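2024-04-28
Notebook, Mostport bench, glassware

Spent most of today on the glassware, which I have been promising to do since January, and I want to write it down properly while I still remember what I decided and why. Anyone who comes in looking for a beaker and finds the cupboard rearranged can blame me, with my apologies.

I started by taking everything off the two lower shelves and washing the lot, clean or not. Warm water and the mild detergent first, then a good rinse from the tap, then deionized. I did try the new Hovalov brush on the small beakers and I like it very much (it gets right down into the corner where the wall meets the base, and the old one never did), but it is too fat for the narrow cylinders, so please keep the old one hanging where it is. Everything went upside down on the rack, and I had a cup of tea and looked through the Vollenora order sheet in the meantime.

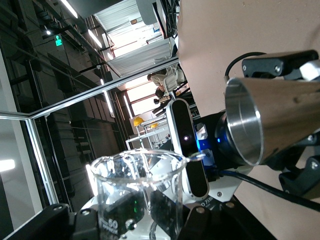 Small beakers are what we reach for most and what we have been shortest of, so those got most of my attention. I went over the rims with a fingertip in a thick glove and then again by eye against the window, turning each one slowly. Three had chips near the spout, little ones, the kind you would never notice until you poured something and it ran down the outside instead of into the flask. Those are in the broken glass bin now. I was sorry to lose them, one of them had been here longer than I have.

A note on the markings, as it came up again at lunch. The lines on a beaker are approximate, and the makers print that right on the glass. They are fine for getting a rinse volume or making up a cleaning bath. For the salt solutions please use a cylinder, and for the standards a volumetric flask. I checked one of our 500 mL beakers on the balance out of curiosity, filled to the top line with water at room temperature, and it came out 7 g light. Perfectly respectable for a beaker! But it does explain why my batch for the Lu samples never quite agreed with the one made the week before, and I have crossed out the volume on that page and put a note beside it.

New arrangement: small beakers at the front of the lower shelf, spouts all facing right, tall forms behind them, cylinders lying down in the padded drawer. Watch glasses have moved up to where the filter papers used to be. The filter papers are in the drawer under the balance, and I know that will annoy everyone for a while, me included.

Still to do: order 7 small beakers from Vollenora, find the missing stopper for the big flask, relabel the drawer. The rack needs a new drip tray too, the old one has a crack along one side and I mopped the bench twice.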